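Eselby Tabletop Practice

The Eselby Tabletop Practice, usually shortened to ETP, is a set of good-practice rules for two-armed robot workcells that handle household items on a table. It grew out of work at the Nustamside laboratory and was first issued on August 3, 2019. The text is short and refreshingly plain, and it has won a loyal following among small labs, many of which keep a printed copy right next to the controls!

Scope

The practice covers enclosed cells with 2 arms sharing a single work surface. It deals with the layout of objects, the routing of cables, the marking of shared space and the keeping of records. It leaves speed and force limits to the formal safety standards, and says so on its first page.

Layout and reach

The best-loved part of the practice is its section on layout. Every object gets a written start position before a session, and the arms are moved through the shared zone by hand before they are powered for a task. Tools with long handles have their own rules — the operator must treat the tool as part of the arm when working out how far it can swing. Kitchen tasks are a wonderful test of all this, with lids, pans and utensils competing for the same small area.

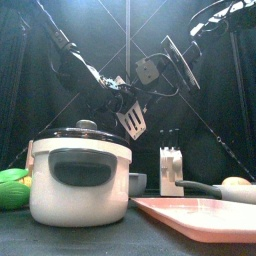

Kitchen pieces and a slotted spatula held by a gripper.

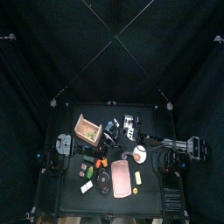

Cable rules come next. Slack must be checked at both ends of an arm's travel, and any loop that can touch an object on the table has to be noted in the session log. The Coste supplement, added that September, extended the same check to cables on wrist-mounted equipment.

Records

Each session log lists the objects used, the start layout and every stop, planned or unplanned. The Nustamside group tested the format over 3,446 sessions, of which 1,381 included at least one unplanned stop, and the results led to a clearer set of 14 stop codes. Comparing logs between labs became far easier as a result.

Related documents

The Bumus checklist is a one-page version of the practice for daily use. It keeps the original rule numbers, so an operator can go straight from a checklist item to the full text.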